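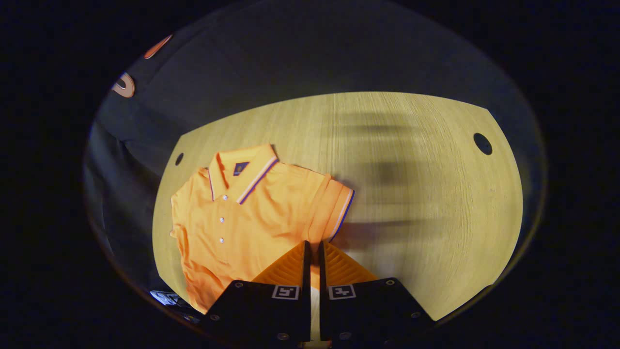
Nakton 147 浅色木面桌：作为叠衣台使用的评测

Nakton 把这张桌子归在书桌类，说明书里给出的用途是放显示器和写字。我们买它是为了叠短袖Polo衫，用的时间从八月开始，累计叠了371件。下面只谈它作为叠衣台的表现，承重、接线、升降之类书桌评测常写的项目不涉及。

型号里的147是桌面长度，单位厘米。桌子为固定高度，四条腿，无抽屉，无横梁。桌面浅色，偏黄，木纹细而直，沿一个方向走。桌面靠两侧开有圆形走线孔，一小一大。

对照物是原来在用的一张 Itanska 折叠桌，白色塑料面，用了几年，中间有折缝。

安装

随箱有一把内六角扳手、一包螺丝和一张折页说明书。一个人可以装完，最后翻面时需要两个人。Ebony Merrick 和我装的时候把一条腿的角码方向装反了，说明书第二步的图没有画出角码的朝向，只能看孔位判断。建议先把四个角码都摆上，对齐之后再拧第一颗螺丝。

螺丝不要一次拧死。四条腿都带上之后翻正，放到最终位置，压一压桌角，再逐条拧紧。先拧死的那条腿会让对角翘起来，调脚垫也能补，但脚垫的行程短，补完就没有余量了。

装好后第二周复查，有一条腿松了小半圈，重新拧紧，之后没有再松。

桌面尺寸与操作空间

叠一件成人短袖Polo衫，需要的宽度由两只袖口之间的距离决定，需要的深度由领尖到下摆的距离决定。147的长度对宽度方向有富余，衣服摊平后左侧或右侧还能留出一块放叠好的成品。深度方向比较紧。中号衣服领子朝外侧放，下摆贴近身体一侧，刚好放得下；加大号要么领子顶到远端桌沿，要么下摆垂下来一截。

下摆垂下来对叠法有影响。垂出去的部分有重量，会把前襟往身体方向拖，折第一道竖线的时候中线容易偏。处理办法是先把下摆往上翻一小段再折两侧，成品会厚一点，但中线稳定。

两个人同时操作的情况也试过，一人在近侧，一人在桌子右端。近侧的人负责折身，右端的人负责理袖子和肩部。桌子的长度支持这样站位，手臂不会打架。三个人就不行了，第三个人只能站在对面，对面的人看衣服是倒的，折线判断全部要反过来做。Noeline Rewi 试了一次，之后改为专门递衣服。

摩擦

这是选叠衣台时最值得看的一项，也是产品页上不会写的一项。

表面太滑，衣服摊开后一碰就跑，折一侧时另一侧跟着移动。表面太涩，抚平褶皱时布料会被拖出新的褶。原来的 Itanska 属于前者，塑料面几乎没有阻力，珠地布放上去要用一只手一直按着。

Nakton 的面处在中间。珠地布背面贴桌，单手翻折一只袖子，衣身不动。手掌从中间往两侧抚，布料可以顺着走，不会堆。光面的运动面料仍然会滑，比在塑料面上好一些，但还是要按。

木纹方向有没有影响，我们专门试过。把衣服的长度方向与木纹平行和垂直各叠一轮，手感上有很小的差别：垂直于木纹抚平时阻力略大。这个差别对成品没有可见的影响，可以不管。木纹的另一个用处更实际，它是直的，可以拿来对中线。把门襟对准一条清楚的纹路，左右两道折线再各找一条，叠出来的宽度一致性比目测好。初学的人用这个办法进步很快。纹路很细，灯光从侧面来的时候好找，从正上方来的时候要低头看。

走线孔

走线孔是这张桌子作为叠衣台的主要缺陷。

孔在书桌上有用，在叠衣台上没有用，而且占位置。小孔靠近左侧，一般在领子外侧或者肩部外侧，衣服摆正时碰不到。大孔靠近右侧，衣服摆得偏右，袖子就会盖在孔上。盖上去之后往里折，袖口有时会往孔里陷一下，边缘挂住，折线随之偏斜。针织袖口比梭织的更容易挂。

另一个问题是小件会掉。备用纽扣、吊牌上的小别针、尺码贴，放在桌面右侧，随手一扫就进了孔，然后到地上去找。前两周掉了好几次。

我们试了几种补救办法。

用透明胶带封口：平整，成本低，但胶带边缘会沾绒毛，过几天就变灰，要换。

用厚卡纸剪圆片塞进去：尺寸对了就很牢，略低于桌面，布料经过时没有感觉。目前用的是这一种。Kiri Dunstan 剪的第一片偏大，硬塞进去之后中间鼓起来，反而比孔更碍事，重剪后正常。

在桌面上铺一层薄垫：解决了孔的问题，但垫子自己会移动，而且改变了前面说的摩擦条件，等于白买这张桌面。不建议。

如果厂家能单独卖一对齐平的盖子，这一节就可以删掉。我写信问过，回复说暂无计划。

边缘与转角

桌沿处理得还可以，手掌来回蹭不会刮。叠Polo衫时小臂会频繁压在近侧桌沿上，连续叠一个小时以后小臂内侧有压痕，这和边缘半径偏小有关。穿长袖会好一些。转角是圆的，衣服从桌角抽走时不会挂线。

需要留意的是桌沿下方。近侧下缘有一道接缝，手指从下面托着桌沿移动时能摸到。布料垂下来贴着桌沿反复拖，珠地布没有出现勾丝，一件薄的真丝混纺出现了一处。数量太少，不能下结论，只作记录。

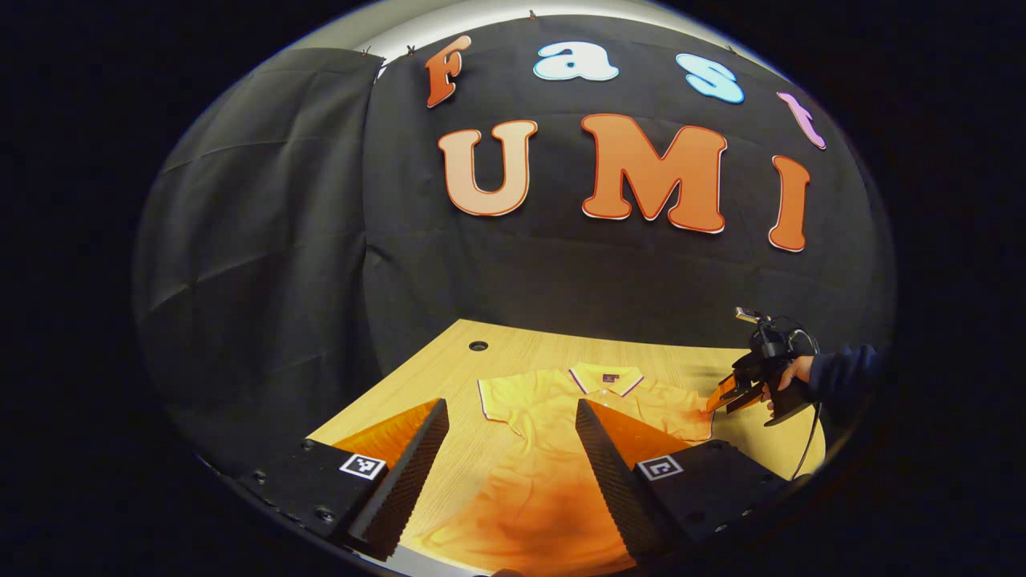 高度是固定的，这一点对身高差异大的几个人来说不太方便。Shayne Whitcombe 个子高，站着叠要弯腰，半小时以后就换成坐着。坐着叠时手臂够不到远端，领子部分要起身整理。Ebony 站着刚好。四条腿下面各垫一块厚木块可以改善，但是要确认木块四边都不滑，我们用的是带橡胶底的那种。

颜色与照明

桌面颜色浅，对叠衣服来说有好处也有坏处。

深色衣服放上去轮廓清楚，折线、褶皱、线头一眼能看出来。橙色、黄色这类暖色衣服放上去，轮廓和桌面的反差要小一些，靠边缘的滚条来判断位置比靠布料本身可靠。领口和袖口带撞色条纹的款式在这张桌子上好叠，对齐条纹就等于对齐了领子。纯色的米黄衣服最难，几乎和桌面混在一起，褶皱要靠阴影看。

照明方面，一盏顶灯不够。人站在近侧，身体和手会在衣服下半截投下阴影，而下摆正是最需要看清的地方，褶皱大多堆在那里。我们后来在左前方加了一盏低角度的台灯，褶皱的阴影拉长，抚平前后的差别看得很清楚。色温影响不大，角度影响很大。

表面没有明显的反光点，长时间低头看不刺眼。白色塑料面的 Itanska 在同样的灯下反光要强得多。

Polo衫的具体叠法在这张桌上的调整

Raghda Salameh 负责教新人，她整理了一套适合这个桌面的顺序，和通常的做法有几处不同，照录如下。

一、领子朝远端，正面朝上摊开，先看门襟。纽扣全部扣上，至少最上面一颗要扣，否则翻面后领口会张开。

二、立起来的领子先翻好压平再翻面。翻面之后再去整理领子，手要从下面伸进去，容易把肩线带歪。

三、翻面时捏住两肩，衣服整体提离桌面，再放下。贴着桌面拖过去翻，背面会带出斜褶，这张桌子的摩擦比塑料面大，斜褶更明显。

四、放下的位置略偏左。这样右袖离大孔远，左边的小孔仍在领子外侧。用卡纸封好孔以后，这一条可以忽略，但习惯已经养成了。

五、两侧向中间折，袖子顺着折边回折，袖口与折边平行。袖口有条纹的，条纹露在同一侧。

六、下摆向上折到背中，再折一次到领下。厚的珠地布折两次就够，折三次会弹开。

七、翻回正面，检查领尖是否对称，胸前有小标的款式看小标有没有落在折痕上。落在折痕上的要重新折，硬质贴标压久了会在布面上留印。

按这个顺序，熟练的人在 Nakton 上的返工明显少于在 Itanska 上。我们把返工定义为叠好以后因中线偏斜或宽度不一致需要整件打开重来。371件里返工13件，其中大部分发生在封孔之前，集中在加大号。Itanska 上没有做过同样的记录，无法给出对照数字，只能说所有用过两张桌子的人都认为旧桌返工更多。

清洁与耐用

浅色面藏不住东西。深蓝色新衣服第一次下水前会掉浮色和绒毛，叠过一批之后桌面上能看到一层细绒。微湿的布擦一遍，再用干布擦一遍即可。不要用含油的木器护理剂，说明书没有禁止，但油分会转移到衣服上。我们在桌角背面试过一小块，第二天用白布擦，仍有痕迹。

木纹是直的，擦拭顺着纹路走。横着擦绒毛会留在纹路里，要再来一遍。

蒸汽熨斗不要放在桌面上。我们有一次把刚熨完的衣服直接摊上去，布料还带着潮气，拿开后桌面留下一片发暗的印子，过了一晚消失。没有再做这方面的测试。衣服建议挂凉以后再上桌，顺便也能少压出新褶。

别针划痕有几处，都很浅，不影响布料滑动。指甲测试划不出痕。热杯子没有测试。

稳定性

单人操作时基本不晃。双人操作，一人用力抚平时另一人能感到轻微的横向晃动，来自长边方向没有横梁。对叠衣服没有影响，在上面写标签的人会有意见。靠墙放置后晃动减小。

脚垫是塑料的，瓷砖地上会滑，木地板上正常。换成 Evlow 的毛毡脚垫以后移动更顺，但也更容易被人撞得走位，最后又换了回来。

与其他桌子的比较

除 Itanska 之外，还短期借用过一张 Hong 的裁剪台。裁剪台深度大得多，加大号完全放得下，桌面没有孔，高度也更适合站立操作。缺点是占地，而且面上带有印刷的方格刻度，格线与折线混在一起，反而干扰判断。裁剪台的价格高出不少。地方够、预算够、以叠衣和裁剪为主的，直接买裁剪台。地方有限，桌子还要兼作他用的，Nakton 可以接受。

只叠童装和小码的，深度不足的问题不存在，Nakton 的得分应该再高一些。

评分

摩擦：优。
长度：优。
深度：中，加大号不足。
走线孔：差，封孔后为良。
边缘：良。
稳定性：良。
清洁：良。
安装说明：中，第二步的图需要重画。

保修期内允许退货，退货期30天，需保留原包装。纸箱尺寸较大，决定留下之前不要拆碎。封孔用的卡纸圆片建议一次多剪几片，边缘磨软以后就会往下掉，我们现在用的是第三片。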